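Workshop notebook, packing bench, January

Started after lunch, 13:40. The subject is again the small open box for the guest rooms in Koltombridge. Nesrin wants one layout that everybody can repeat, and until now each of us packs in his own way.

The rule I try now: tall things go to the back wall, flat things to the front. The bottle goes first, in the back left corner, with the cap up. The squeeze tube stands beside it on the right, also with the closed end up. I know that Abelardo prefers the tube lying down, but then it takes the place of the carton and we must start again. The small carton comes last. 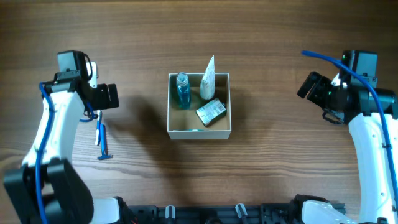 The carton is still the weak point of this layout. If I put it straight, it slides along the floor of the box when I carry it to the shelf. If I put it diagonally, it holds better, but it looks careless and Nesrin will surely say something. I tried a folded paper under it, from the Etlow roll. It helps a little. I don't want to add paper to every box, as the order is for 265 boxes and the folding is slow.

A second question is the height. The tube is taller than the wall, so we can't stack one box on another without a lid. The Barnoro lids are too flat for this. Abelardo wrote to Nasr to ask for the deep ones, they sell them only in packs of 1000. Too many for us, but maybe the Koltombridge people can share the pack.

The order number for the lids is 2744, I write it here so I don't search for it again.

To do: ask Nesrin if diagonal is allowed. Try a narrower carton, if we still have some on shelf 2. Carry one full box down the stairs and back, then look at how the bottle stands.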